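Brudley bathroom showroom to clear its floor before September refit

Hrynyshyn Bath & Tile, which has occupied the corner of Giltholm Street in Brudley for 16 years, will sell off most of its display floor ahead of a refit in September. Everything a customer has ever patted, sat on or pretended to wash their hands at is going, and the prices are being written on masking tape.

The sale opens Friday, July 23, 2021, and runs until the stock is gone or the builders arrive, whichever the owner finds harder to ignore.

"People come in for a faucet and leave with opinions about tubs," said Hongjun Shen, who bought the business from the Hrynyshyn family and kept the name because the sign was already paid for. "I would like them to leave with the tubs."

There are several to choose from. The dark green freestanding bathtub, by a wide margin the most admired object in the store, has been on the floor for 3 years without finding a home. Shen says customers walk straight to it, say they have always wanted a green bathtub, and order a white one. A white rectangular model is also going, along with a round bucket-shaped tub, white outside and tan inside, that has divided shoppers since the day it arrived. Children like it very much. Adults ask where the legs are supposed to go.

The vanities have had an easier life. One with a black marble countertop, a white rectangular basin and a black faucet is priced at $420, two-door cabinet included. The bottles on top of it are not included, and neither is the squeegee, which the staff would like to keep.

"That squeegee has done more work than anyone on the payroll," said Xinyi Meng, the floor manager. "Black marble shows everything. You look at it and it has a fingerprint."

Meng has been in charge of deciding what counts as stock and what counts as furniture, a line that has moved over the years. The round white pouf was brought in for customers who needed a minute after hearing what delivery costs. It then picked up a mustard-yellow pillow and a striped throw, and shoppers began asking for the price of the set. It now has one. The orange sofa does not, on the grounds that the staff eat lunch there and have made their feelings known.

The toilets are also for sale and Meng would like it understood, as she has had to explain to a small number of visitors each year, that they are not connected to anything.

The refit itself is the work of Trilira, a two-person design office run by Imogen Ackroyd and Chenxi Jiang. Their plan divides the open floor into a row of small finished bathrooms, each with walls, lighting and a door that closes. Ackroyd said the present layout asks too much of the imagination.

"You have a tub over here and a toilet over there and a lot of marble floor in between," she said. "It's a lovely floor. But it doesn't help you picture brushing your teeth at six in the morning with somebody knocking."

The polished gray floor will stay. Jiang argued for it at length, and Shen, who has seen what it costs to take up, did not argue back. Everything standing on it will be moved out, and the store will close for 2 weeks while the partitions go up. Orders already placed will still be delivered during that time, and the phone will be answered, although Shen would not say by whom.

Not everyone is looking forward to the change. Tianyou Han, who runs the key-cutting shop next door, has spent a good part of the past several winters in the showroom, where the heat is better than his own. He has no immediate plans to buy a bathroom.

"It's a nice place to sit," Han said. "You get the sofa, you get people arguing about tile. Now they want to put walls up. How am I supposed to hear?"

Shen said Han would be welcome in any of the new rooms, provided he left the door open. She has also offered him a discount on the bucket tub, and he is said to be thinking it over — his wife has been consulted and is not.

Buyers should bring their own help and a vehicle with some room in it. The store will load anything up to the size of a vanity, but tubs must be collected by the people who wanted them, and Meng advises measuring the front door at home before paying, then the stairs, then the bathroom door. The store took back one tub last year that had made it as far as a landing and spent a weekend there.

All display pieces are sold as they stand, scuffs included. Faucets come with the basins they are fitted to and will not be sold separately, however nicely people ask. Cash and cards are both accepted, and a deposit will hold an item until the end of the following day.
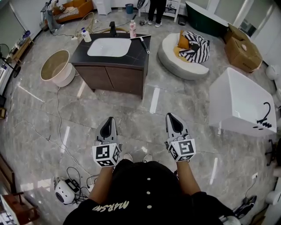
Holds cannot be made by phone. Meng tried that for the last clearance, in the winter, and ended up with the same vanity promised to three households, two of them related. Anyone with their heart set on the green tub is advised to turn up early, although Shen has been saying so since it was delivered and has yet to see a line.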